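Liste : Atelier-Noncombe
Objet : Re: [Atelier-Noncombe] Panneaux perforés pour le mur du fond
Date : jeudi 21 octobre 2021

Bonjour à toutes et à tous,

Je réponds sur la liste, la question intéressera aussi ceux de la rue Morais, qui doivent refaire leur réserve.

> Bonjour,
>
> Nous avons vidé le mur du fond de l'atelier Randau. Les
> étagères de 1970 sont parties à la déchetterie, sauf les
> consoles en fonte, que je garde si quelqu'un en veut.
> Reste un mur en briques creuses, pas très droit, avec
> une gaine électrique à hauteur de plinthe.
>
> On voudrait y mettre de l'outillage à main : pinces,
> clés, équerres, quelques serre-joints. Rien de très
> lourd, à part le coffret de douilles.
>
> Deux questions. Est-ce que vous prendriez de l'Isorel
> perforé ou de la tôle ? Et faut-il un seul grand panneau
> ou plusieurs petits ? Le fournisseur habituel propose
> les deux et ne donne pas d'avis.
>
> Merci d'avance. Je passe commande à la fin du mois.

Sur la première question : tôle. J'ai eu de l'Isorel pendant des années. Les trous s'agrandissent là où on décroche les outils tous les jours, les crochets finissent par pendre vers l'avant, et au premier dégât des eaux le bas du panneau gonfle. Pour une cuisine ou un bureau, ça va très bien. Pour un atelier où l'on accroche des serre-joints, non.

La tôle coûte plus cher à l'achat et elle fait du bruit quand on raccroche un outil un peu vite. On s'y habitue. Prenez-la laquée d'usine. J'ai essayé de peindre moi-même une plaque brute, la moitié des trous s'est bouchée au rouleau et j'ai passé une soirée à les reprendre à la mèche.

Pour la couleur, je conseille le blanc. Le mur du fond chez Randau est du côté sans fenêtre, et un panneau sombre mangerait le peu de lumière qui arrive. Le blanc se salit autour des crochets les plus utilisés, un chiffon et de l'eau savonneuse suffisent.

Sur la deuxième question : plusieurs panneaux, posés côte à côte avec un joint vertical. Sur un mur qui n'est pas droit, une grande plaque se voile dès qu'on serre les vis, alors qu'avec deux plaques on rattrape le défaut au joint, avec des cales derrière les tasseaux. C'est aussi plus facile à monter par l'escalier.

Pour la pose elle-même, voici comment j'ai fait en avril :

- tasseaux verticaux de 40 mm, vissés dans la brique avec des chevilles à expansion longues (les courtes tournent dans le vide) ;
- un tasseau de chaque côté et un au droit du joint, assez large pour recevoir les vis des deux plaques ;
- chevilles de 8 en haut et au milieu, j'ai mis les mêmes en bas par commodité ;
- le bas du panneau au-dessus de la gaine, sans la toucher.

Laissez de l'air derrière la plaque. Les crochets traversent et il leur faut la place de basculer. Avec des tasseaux trop minces, ceux du modèle Raver ne rentrent pas du tout, la patte arrière bute sur la brique.

Attention aussi au pas des trous avant de commander les crochets. J'avais pris un lot soldé sans vérifier et il a fallu tout renvoyer. Demandez un échantillon, ou au moins mesurez d'axe en axe sur la plaque livrée.

Je joins une vue de tôle blanche à petits trous ronds, en rangées régulières, avec le joint vertical entre les deux parties. On le trouve en haut à gauche.

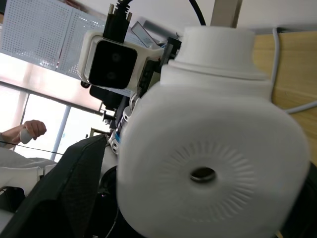 Atelier-Noncombe, Vol. 7, Parution 40

Ce joint ne me gêne pas. On peut le couvrir d'un profilé plat si on y tient, mais on perd alors les trous qui sont dessous.

Pour le coffret de douilles, je ne le mettrais pas sur le panneau. Une tablette sur équerres, fixée directement dans le mur, tiendra mieux. Les consoles en fonte dont il est question dans le message feraient l'affaire, si les trous de fixation ne sont pas trop usés. S'il en reste, j'en prendrais volontiers deux pour l'établi de l'entrée.

Il me reste des chutes de tasseau et une boîte de chevilles entamée. Je peux les déposer à Randau lors de la prochaine ouverture, dites-le-moi sur la liste avant de passer commande.

Pour la rue Morais : vérifiez d'abord de quoi est faite la cloison de la réserve. Si c'est du plâtre sur ossature, tout ce qui précède sur les chevilles ne vaut pas, il faut visser dans les montants.

Cordialement

_______________________________________________
Liste de diffusion Atelier-Noncombe
Pour vous désabonner, envoyez un message vide avec le mot « désabonnement » en objet.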